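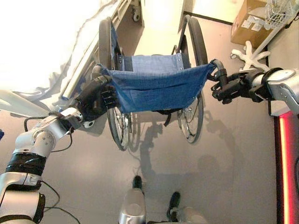

Folding a wheelchair should take one breath and no bad language, according to Retno Rondonuwu, and after a month of trying I'm nearly there! The trick is in the seat. You get hold of the fabric, lift, and the sides come in towards each other. Opening it again is where people trap their fingers, and we'd like to hear all about that too.

## Come and help us write the Plendow wheelchair guide

We're looking for 13 people to join us in May for a set of relaxed practical sessions on folding wheelchairs - opening them, closing them, parking them next to a bed, getting them in and out of a small car. At the end of it there will be a short printed guide for families who've just brought a chair home and are standing in the hall wondering which bit to pull.

We'd love to hear from you if you:

- look after a parent, partner, neighbour or friend who uses a folding chair
- use one yourself and have opinions (strong ones are very welcome)
- have never touched one in your life

The last group matters a lot to us, so please don't be shy. I'd never folded one before last autumn and my first go ended with the footplates on my shins.

Each session runs from 10 in the morning until lunch, which we provide. You'll work in pairs with a chair and a bed, trying out our draft instructions and telling us where they go wrong. Page four already has a fair amount of red pen on it, mostly over the words "grasp firmly".
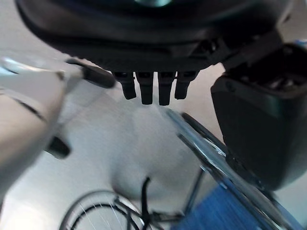 You'll also spend a while on hand positions, which is the part of the draft we're least happy with. Where do your fingers go when you push the seat down flat? What if your grip is weak, or one hand is sore? If you've got arthritis or wear a splint, we'd be especially glad to have you, and you can sit out anything you don't fancy.

**What you get:** £42 a session, travel paid, and a copy of the finished guide. We're printing 500.

**What we ask:** two sessions if you can manage them, flat shoes, and short sleeves or ones that roll up. You must be 18 or over. There's step-free access, and you're welcome to bring someone along.

To put your name down, ring the Plendow office on extension 304 and ask for Awuor Urio, or leave a note at the front desk with the best time to call you back. Tell us if you'd like the draft in large print and we'll post it out before you come.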